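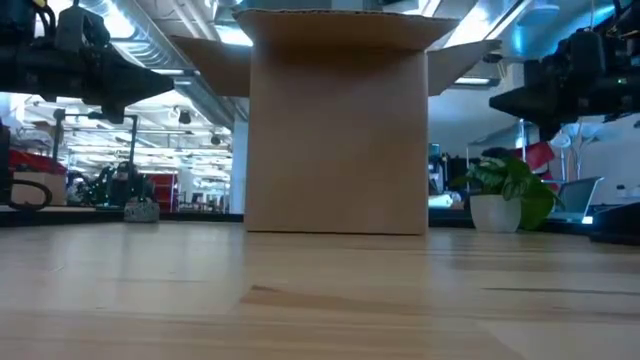 In Praise of the Slow Demonstration

I have been to a good many open days in my life, for schools and bakeries and one memorable water treatment plant, and I will admit that I go mostly for the cookies. So when my neighbor Brittany Gosselin asked if I wanted to come along to the January open day at Stuvo, where her nephew had just started work, I said yes before she got to the word "robots." I had my doubts once she did. I've seen the videos, same as you have, the ones with the music and the backflips, and I never come away from them knowing anything I didn't know before.

What we got was two black arms and a cardboard box on a wooden table.

I want to argue, at more length than my editor would like, that this is how it ought to be done. The box was a big plain brown one, open at the top with its flaps sticking out every which way, the kind you have in your garage right now. The job was to fold those flaps down, the short ones first and then the long ones. You and I do it while talking on the phone. The arms did it very slowly, and the first time we watched they didn't do it at all. One gripper pushed on a flap, the flap popped back up, and the whole box scooted a few inches toward the edge. A little boy near me laughed out loud, and so did Přemysl Štěpánek, who was running the table and who seemed to me the happiest man in the building.

He reset the box by hand and off they went again. I stayed for the better part of an hour (Brittany went to look at the rest of the place and came back with coffee) and in that time I learned more about cardboard than I had in sixty-odd years of opening it. A flap has a memory, for one thing. It wants to go back where it was. A box that has been folded a few times gets soft along the crease and behaves nothing like a fresh one, and Přemysl told us they had worn out 140 of them since the fall. They keep a tally on a whiteboard. Out of 381 tries with this particular size of box, the arms had closed it properly 249 times. He gave us both numbers, the good one and the total, without anybody having to ask, and I thought that was a fine thing to do in front of a room full of strangers.

Now, I know the case against. Mansa Alhassan, who taught shop at our high school for years and has a better head for these things than I do, told me over supper that an open day is supposed to get kids excited, and that a kid who sees a machine fumble a box will go home and say robots are dumb. He may be right about some kids. He also pointed out, fairly, that there are people in our town who close boxes for a living at the Pakon warehouse, and that a slow machine today is no comfort to them if it's a quick one in five years. I don't have a good answer to that. I did ask Přemysl, and he said he thinks about it too, and that he would rather they came and saw how far along it was than heard it from somebody selling something. I'd like to see Stuvo send an actual invitation over there -- a proper one, with the shift times in mind.

But on the matter of the fumbling I'm going to hold my ground. The laughing boy was still there when I left. He had moved up to the front, and he was telling his mother which flap was going to go wrong next, and he was getting it right more often than I was. I doubt a backflip would have kept him that long.

The next one is in the spring, Brittany tells me. The cookies were oatmeal, and there were plenty.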